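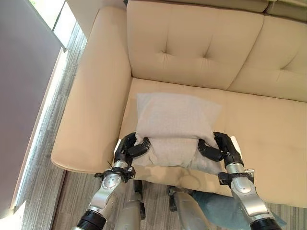 14 Oct 2020
Towel folding, sofa vs. table. Entry 1036.

Refugio still says a seat cushion is as good a folding surface as a table. I don't buy it. The Contreras sheet he got this from says "any flat, clean surface," and a sofa seat is flat only if you don't look at it from the side. The front edge rolls over. Put the towel too far forward and a corner goes down over the front, and from then on you're folding a shape that isn't a rectangle.

Did 15 folds on the sofa seat, left end by the armrest, then 15 on the long table. Gray towel for all of them. Same fold each time: near edge up and over to the far edge, then in half the other way. Ximena judged the edges and didn't know which set was which, since I carried the towels over to her on a tray.

Her verdict: the table set is better, the sofa set is "fine." I asked what fine means and she said fine. We need a better scale than that before anyone quotes this.
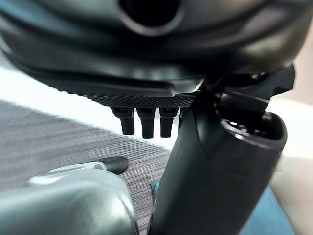
Close view: knurled band, black pegs under it, bright background in the gaps.

Things I wrote down while going:

Leather is slick. Pull on the near edge and the whole towel wants to come along. On the table cloth it stays put. Refugio says press down on the far edge with your other hand. Sure, but then you have one hand for the near edge and it sags in the middle.

The armrest is handy as a stop for the left side. I'll give him that one. Squaring up against it was quicker than lining up by eye.

The first flap is the trouble. It bunches into a thick band along the front and you have to shake it out before laying it down. Happened on the table too, less often. I didn't keep a proper tally, so don't let me claim a number later.

Ludivine thinks the towel is to blame and the sofa isn't. She says this kind of fuzzy cloth grabs itself and we'd get the same bunching on marble. Could be. We have two other kinds in the cupboard, the Emier waffle ones and the thin Tarkar ones, and neither has been tried.
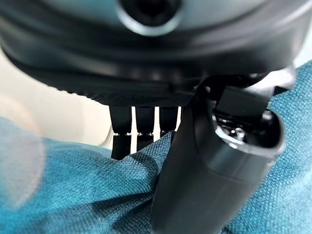

Finding the true edge by looking is the step I trust least. The Contreras sheet says to watch the edge as it comes over and stop when it meets the far side, as if the cloth would stay out of your way. From close in, it doesn't. The fabric comes across in front of the rightmost finger, and mostly the upper part of that finger is left showing, so I would not judge the fold line from there. I'd go by the corners and check from above. Nayeli did it that way back in August and her stack was the only one I didn't refold.

Also not settled: whether any of this matters once the towels are on a shelf. Xóchitl asked, and I had no good answer. A stack of the "fine" ones leans a bit. So did the stack before we had a method.

To do:
- Waffle towels on the sofa, same fold, start further back on the seat
- Ask Ximena for a real scale, with words we can all use
- Borrow the Vundberg tray again, ours is warped
- Refugio to do his own set while I watch

Leaving the table as the default for now.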